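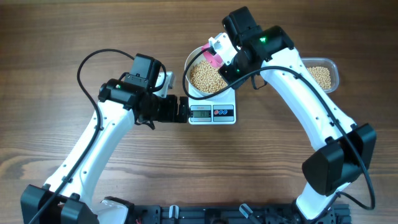

Candgate Robotics Club
Frequently Asked Questions
Updated August 2022

We get the same questions by email every year, usually the night before sign-up closes. Please read this page first. If your question isn't answered, write to the club address and one of us will answer it after homework, or during homework, depending on the homework.

Joining

Who can join?
Any student at Candgate, in any grade and any major. You don't need to have built anything. You don't need to own a soldering iron, and if you do own one, please ask before bringing it.

Do I have to know how to code?
No. It helps to know what a folder is. New members spend their first meetings moving the arms by hand and watching the numbers change on a laptop, and most people pick up enough Python from that to break something by the end of the month.

Is there a fee?
There's a small fee each semester that goes to screws, cables and cable clips. We go through a shocking number of cable clips. If the fee is a problem, tell us and we'll drop it. You won't have to fill out a form.

Can I join halfway through the semester?
Yes. You will be confused for two meetings. So is everyone who joined on time.

The Bean Project

What is the bean project?
It's our main project this year. Two arms work at one table with a kitchen scale and a bowl, and the goal is to portion dried beans to a target weight with no human hands involved. It's our entry for the Skostbridge Open, in the two-arm tabletop class.

Why beans?
They roll, they bounce, they're cheap, and they don't go bad over a long weekend. We tried rice. Rice gets into joints. We will not be trying rice again.

How close does it have to get?
The target at Skostbridge is 134 grams. Judges score the distance from the target, then take off points for beans on the table and more points for beans on the floor. The rules don't mention beans on a judge, so we assume that's free.

Why two arms? Wouldn't one do it?
One arm could do most of it. The two-arm class had fewer entries. Also, with two arms you get to learn what happens when both of them want to be in the same place, which is a large part of the education we offer.

How do the arms learn the task?
A member drives them through it, the computer records everything, and then we train on the recordings. So far we have 1,804 usable runs. Our goal is 3,000 before the competition. "Usable" means the beans ended up somewhere defensible.

Can I drive the arms?
Yes, that's the job. You sign up for a half-hour slot on the sheet by the door. Half an hour doesn't sound like much until you've spent it chasing one bean. Please write down anything odd in the run log, including the embarrassing things, which are the ones we need most.

Can the program read the scale?
Not yet. Right now a person types in the weight at the end of each run. Reading the display with a camera is an open job and has been an open job since the project started. If you'd like to be loved, take it.

Do you eat the beans?
No. Please stop asking. They've been on the floor.

Safety and Table Rules

Are the arms dangerous?
They're not strong enough to do real harm, but they pinch, and they don't say sorry. Tie back long hair, take off lanyards, and keep your hands away from the table while anyone is driving. Everyone in the room should know where the power switch is. Go look at it now if you don't.

An arm is making a noise. What do I do?
If it's a hum, carry on. If it's a grinding sound, cut the power and write it in the log. If it's a hum that turns into a grinding sound, same thing, but faster.

Who sweeps?
Whoever had the last slot. There's a broom. The vacuum is off limits after the Antunes Hall meeting, and the members who were there know why.

Can I bring food?
Outside the lab, sure. Inside, no. We can't always tell your trail mix from our test material.

Competition

Does everyone travel to Skostbridge?
We have 17 seats on the van, and they go first to people who have done their slots. After that we draw names. The ride is long and the radio only gets one station.

Did you go last year?
We did. We entered the block-stacking event with an arm borrowed from our friends at Jekonstead and finished ahead of two teams, one of which had not arrived.

Can parents and friends watch?
Yes, the event is open and free. Bring something to read. Good portioning is slow, and bad portioning is over very quickly.

Other Questions

Can I use the arms for my own project?
Once you've done your training slots, yes, during open lab. Put the table back the way you found it, and leave the scale where it is. Moving the scale even a little makes the trained model sulk.

Can you fix my printer?
No.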